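**Software sync, 3 November 2023**

Present: Abbas Akbari (chair, and notes as well, so please forgive the rambling), plus the planning and perception folks. Savolainen dialed in halfway through.

**Planner.** We spent a good long while on the two-arm planner in Skakeck, and thank you to everyone for being so patient with it. Both arms still ask for the same patch of space when they reach toward the middle, and whichever asks second sits and waits. We agreed to try smaller reservations, released joint by joint – Abbas will write this up before anyone touches the main branch.

**Perception.** Flandura now has 2,510 labeled images. See-through parts remain the hard ones, especially over a patterned floor, where the mask picks up leaves and flowers along with the part. Savolainen suggested training on the outline first and leaving the inside alone. Warm agreement all round, and a branch is to be opened.

**Tooling.** The Zamon log viewer loses its place after 18 minutes of playback. There are 9 open tickets on it, and three of them look like the same bug, so we'll merge those and start there.

**Carried over.** The calibration rewrite stays parked until March, with apologies to those who were looking forward to it – the notes are kept in the shared folder all the same.

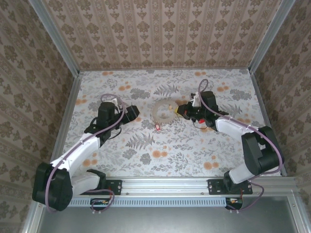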